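Fekandale Robotics Club Forum > Sim Team > Is the bowl task worth our semester?
Page 2 of 2

dgil_73
Reply 9
I'll say it again. Our score on the Devumer leaderboard is a sim score. We have never once run this policy on the arm in the lab. Going into the March demo with a slide that says "our robot handles dishes" is asking for trouble.

kyuri.y
Reply 10
The slide says "simulated" in the corner.

dgil_73
Reply 11
In what, 8 point type?

loan_ton
Reply 12
Both of you please. The course lets a team submit sim only. Badham said so at the kickoff. I don't love it either but we have one arm for the whole club and the line follower people booked it every evening until spring break.

ulises g
Reply 13
My problem is different from Dae-han's. I don't care so much about sim vs. real. I care that we trained on 200 demos and 40 of them are Kyu-ri doing the same approach from the same side. Of course it looks good. Move the bowl over a hand's width and then show me the number.

kyuri.y
Reply 14
They are not all the same side. I flipped a bunch after Loan complained. Check the log before you post stuff like that.

ulises g
Reply 15
I did check. You flipped the start pose of the arm. The bowl didn't move.

kyuri.y
Reply 16
ok fair, I'll redo those

loan_ton
Reply 17
For the contact argument from page 1, I pulled a wrist view out of the bowl run. Rim at the fingers, bowl tipped over so you see the foot. Look at the contours down by the lower rim before anybody tells me the collision mesh is fine. 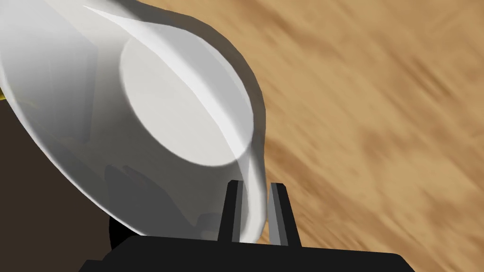
Kiều Quách doesn't buy the mesh theory and asked me to pass this on since her login is still broken: the collision shape and the display shape are separate files, so a weird outline tells you something about drawing and nothing about contact forces. She wants the force plot before we spend a weekend on it.

dgil_73
Reply 18
Kiều is right and it makes my point for me. We're guessing about physics from pictures. A real bowl would slip or it wouldn't.

loan_ton
Reply 19
A real bowl would also be in pieces by the second try. I'll get the force plot tonight. If it's flat I drop the mesh thing.

ulises g
Reply 20
Can we also settle the grip width? The config in the Lâm branch has one value and main has another, and I can't tell which one the leaderboard run used. If it's Lâm then half of this thread is about the wrong run.

kyuri.y
Reply 21
main. I think. I'll look after 2.

dgil_73
Reply 22
"I think" is going on the poster.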